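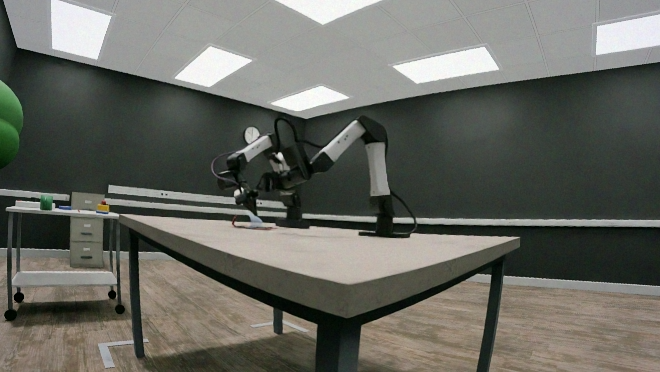 # Chapter 3 – Breaking the Tie

Start with a league table. Kellcombe and Nerholm finish the season level on points, same number of wins, and only one of them goes up. Who?

Depends on the rulebook. Some leagues look at goal difference first. Some look at the games between the two clubs. A few still use a playoff – extra gate money, tired legs, angry coaches.

In this chapter we work through each method using the Hunder League, a made-to-measure case as it's small and the records are complete. Nerholm scored 91 goals that year, Kellcombe almost 100. Kellcombe lost both meetings. So goal difference says one thing, head-to-head says teh other. 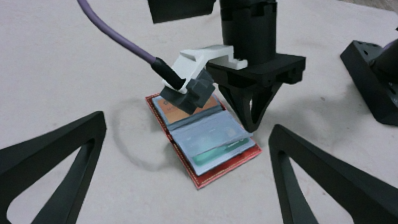 Then add Skoryk, level with the other two by the last round in May. Now head-to-head gets messy. A beats B, B beats C, C beats A. You need a mini-table, and the mini-table can tie too.

Before reading on, write down which rule you'd pick and why. Keep the note, you will need it for the excercises.

Terms to know: goal difference, head-to-head, mini-table, playoff, drawing of lots.

## 3.1 Goal difference

Goals for minus goals against. Simple enough – but look at what it rewards.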